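Ticket 231 – Glasses case won't stay shut
Opened by: Jhosep Echeverri
Product: Grellirach clamshell case, plaid
Status: Solved

Hi Pliltgate team! First off, I love this case. The red stripe makes it so easy to spot in a bag, and I've carried it every day since March. Lately, though, the lid pops open again right after I close it. I pressed on it for 20 seconds and it still sprang back.

Reply from Salazar, Support desk
Thanks for writing in, and so glad you like the plaid! Could you take everything out, lay the case open on a table and check two spots for me: the hinge, and the edge where the lining meets the rim? Lint loves to collect in both.

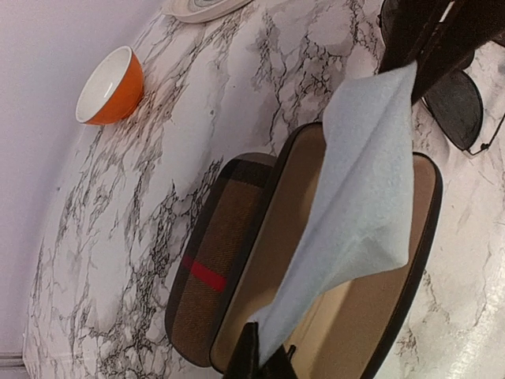

Jhosep Echeverri
Did that on the dining table. No lint at the hinge, and the lining is still glued down all the way along. I tried closing it with no glasses and no cloth inside and it snapped shut perfectly – great sound, too. With just the glasses in, also fine. Put the blue cloth back and it popped open.

Salazar
Great testing! So the cloth is getting caught in the rim. Fold it in half twice, lay it flat in the base, then put the glasses on top with the arms down. Keep the corners tucked well inside.

Jhosep Echeverri
Works! Opened and closed it 44 times while dinner was cooking and it held every time. So happy I don't need a new one. You can close this – thanks a million!

Closed 19 November 2019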